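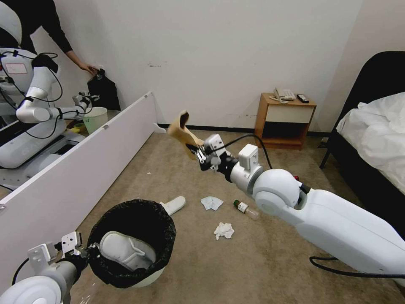
Review: Wernden floor marking and sign kit for robot work areas

I bought this kit in April for our practice room, where two arms learn to tidy a bedroom floor. Slippers, tissues and small bottles go on the carpet, and people walk in and out with bags. Our house rules from Clonari say that every working area must have a marked border and a sign at eye height, so I needed something quick.

The kit has 26 metres of tape, corner pieces, two signs and a printed booklet. I paid 126 dollars. The tape holds well on a hard floor. On carpet it is weaker, and after nearly 2 weeks the corners were lifting. For carpet I would take the Brelness strips, which are heavier and cost more.

The booklet is the best part. It explains in plain words who may enter while an arm is powered, how to agree on a stop word, and why cables on the floor should be checked before each start. My colleague Feven Admasu copied the page on glass objects and put it on our door. One rule I did not like - it asks for a signature at every entry, and in a small team this becomes only paper.

The signs are clear, but the colour is a little pale. Delivery from Somboon was fast.

Four stars for hard floors, three for carpet.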